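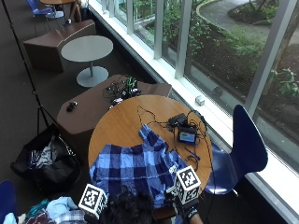

How do you teach a robot to fold a shirt? You fold it yourself, over and over, with the grippers in your hands, and the recordings become its lessons.

June 26, 2026. I'm tired in the nicest way tonight, and my wrists are sore. We did 53 folds for Jorka today, and I think by the end I was dreaming in plaid! Wevel would like 1,000 by August, so there's plenty more where that came from.
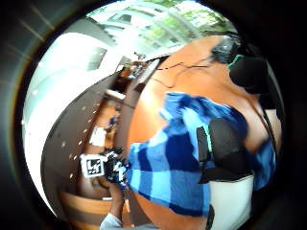
Slow down at the collar, one of the others kept telling me, or the robot will learn to snatch at it just like you do. Fair enough, I do snatch (my mother used to say the same when I helped with the ironing, bless her).

I took 20 minutes over lunch and went back to it much gentler.
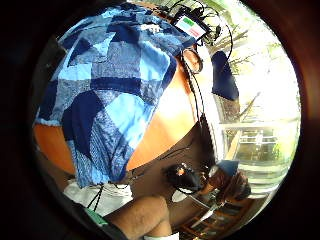

Blue cloth on the table, trees outside.

What I like is that my funny little habits go in along with everything else, the smoothing with the side of the hand, the tug

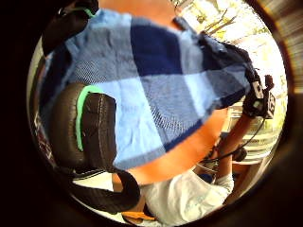

at the sleeve before I turn it over, and some machine in Ledport may be doing that tug one day. Towels tomorrow, and I must remember to bring the hand cream.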